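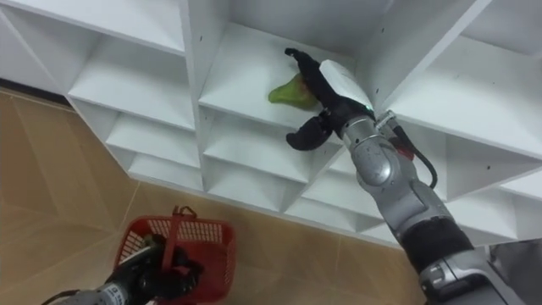 1/16

Bon, j'avais promis un fil sur la panne d'avril, le voilà ! C'est une histoire de câble, de panier et de faux diagnostic, et j'ai adoré chaque minute (enfin, presque chaque minute).

2/16
Le contexte pour les nouveaux : humanoïde Londa, deux bras, exercice « courses ». Une main tient le panier, l'autre va chercher l'objet dans un casier blanc. Le panier reste dans la pince pendant tout l'essai, retenez ça, c'est important pour la suite.

3/16
La panne : en plein essai, le bras droit se fige. Aucun mouvement brusque, aucun bruit. Il s'arrête net, main dans le casier, et le journal affiche « perte de communication poignet ». Deux secondes plus tard, tout repart comme si de rien n'était !!

4/16
Sauf que « comme si de rien n'était », côté sécurité, c'est le pire scénario. Un bras qui s'arrête, très bien. Un bras qui repart tout seul alors que quelqu'un s'est approché pour regarder, beaucoup moins bien. On a donc suspendu les essais avant même de chercher la cause.

5/16
Première théorie (la mienne, et j'y croyais dur comme fer) : la main force trop sur l'objet, le courant monte, le contrôleur Orkell se met en défaut. J'ai baissé la consigne de serrage. J'ai relancé, périmètre dégagé, main sur l'arrêt d'urgence. Figé pareil.

6/16
Deuxième théorie : le logiciel. Retour à la version précédente de Craddock, celle qui tournait sans histoire depuis l'hiver. Et là… figé aussi. Au moins on pouvait arrêter d'accuser la mise à jour, pardon à l'équipe !

7/16
Du coup j'ai fait ce que j'aurais dû faire au début : ressortir les journaux et les trier par posture au lieu de les trier par heure. 25 essais, 16 coupures. Et les 16 coupures arrivent toutes bras tendu vers le haut, poignet tourné. Aucune bras replié.

8/16
Quand une panne dépend de la posture, on regarde les câbles. J'étais comme un gosse devant ce graphique, je vous jure.
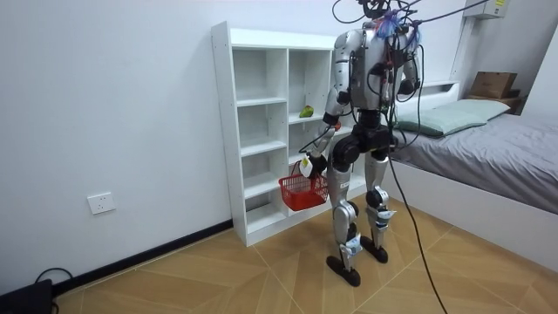

9/16
Donc on éteint, on débranche, et on bouge le bras à la main, très lentement, avec le testeur de continuité branché sur la ligne du poignet. Bip continu… bip continu… silence. On revient un peu en arrière : bip. Magnifique !

10/16
Le coupable : un connecteur dont le verrou n'était pas engagé à fond. La boucle de câble est un peu courte pour cette posture, elle tire dessus quand le poignet tourne, le contact saute. Puis le bras redescend et le contact revient.

11/16
Réparation : connecteur neuf, boucle rallongée de 35 mm, et un point d'attache déplacé pour que la traction ne passe plus par la fiche. Une petite heure de travail, pour une après-midi entière de fausses pistes.

12/16
Mais le vrai défaut à mes yeux, c'est la reprise automatique. Elle était activée par défaut dans notre profil Orbridge, sûrement héritée d'un banc d'essai fixe, et je ne l'avais jamais remise en question.

13/16
Maintenant : perte de communication = arrêt maintenu, les deux bras, et réarmement manuel obligatoire. La main du panier garde sa prise pendant l'arrêt, on ne veut pas qu'elle lâche sur les pieds de quelqu'un.

14/16
On a aussi ajouté un contrôle avant séance, machine éteinte : tirer doucement sur chaque connecteur, passer chaque poignet par ses positions extrêmes, vérifier que les câbles au sol ne passent pas derrière les talons. C'est bête, c'est rapide, faites-le.

15/16
On me demande souvent si ce genre de panne me décourage. Mais non, au contraire ! Une intermittente qu'on arrive à reproduire à la main, au degré près, c'est un cadeau. Celles qui m'empêchent de dormir, ce sont celles qu'on ne revoit jamais.

16/16
Si vous avez des astuces pour l'attache des câbles au poignet (gaines, guides imprimés, ressorts, tout m'intéresse), je prends. Prochain fil : le panier qui se balance et ce que ça fait à l'équilibre.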